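Household Skills, Block 2 – Sorting and Putting Away
Notes for session on fruit, baskets and the laundry corner. 22nd October

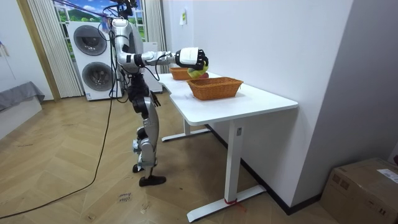
Carrying on from last time (surfaces, wiping down). Today is sorting. Those who missed it – copy these up, Elīna Venckus has the spare handouts.

Why baskets and not bowls
Wicker lets air through the sides. A deep glazed bowl holds damp at the bottom and the lowest fruit goes first, you don't see it till you lift the rest out. Rectangular baskets sit flush side by side on a desk or shelf, round ones waste the corners. Drawback: crumbs and bits of leaf get in the weave. Shake out over the sink, stiff dry brush, never soak.

Two-basket method
One basket for fruit as it comes in, the other kept empty at the start. Pick up one piece at a time, look at it, turn it, then decide.
Sound and ripe – second basket, eat this week.
Sound but hard – back in the first, check again in a day or two.
Bruised – kitchen, use same day. Stewing, crumble etc.
Mouldy – out. Wash hands before touching the next one.

One piece at a time is slow, yes. Kristaps Mockus asked if you can tip the lot. You can, but then you've bruised them and the sorting is for nothing.

Handling
Whole hand round it, light grip, no fingertips digging in. Lower it to the base of the basket and let go there, don't drop from the rim. Heaviest fruit first. Pears and mangoes on top of apples, never under.

Colour – careful. A red blush tells you which side had the sun. Doesn't tell you it's ripe. Yellow-green skin can be ripe or not depending on sort. Press gently near the stalk, then smell. With mangoes go by give and smell, ignore colour altogther.

Keep apart: bananas from anything you want to last. Ripe apples also push on their neighbours (ethylene – spelling will be checked).

Weights
Practice lot for the exercise is mixed, smallest piece 115 g, largest almost 200 g. Write down your guess before using the scales. Wing-yan Tsang's group to put the scales back in the cupboard please, they went missing after Block 1.

Laundry corner
Stacked washer and dryer saves floor but brings its own rules.
Load the bottom one kneeling or with bent knees, not bent back.
Nothing stored on top of the stack.
Wipe the door seal, leave the washer door ajar afterwards.
Lint filter every load. Every load, not when you remeber.
Cloths used on fruit and surfaces at 60, separate from clothes.
Don't put fruit baskets down on the floor by the machines – floor dust, fluff, drips. Desk only.

Floor
Wooden herringbone: barely damp mop, go with the light so you see the streaks. Juice wiped up straight away, it dulls the finish.

For next time
Sort whatever fruit you have at home by the method above, 30 minutes at most. Half a page: what you kept, what went to the kitchen, anything you got wrong. Hand in to Zane Navickas. The November session is dry goods and jars, bring one jar with a lid that fits.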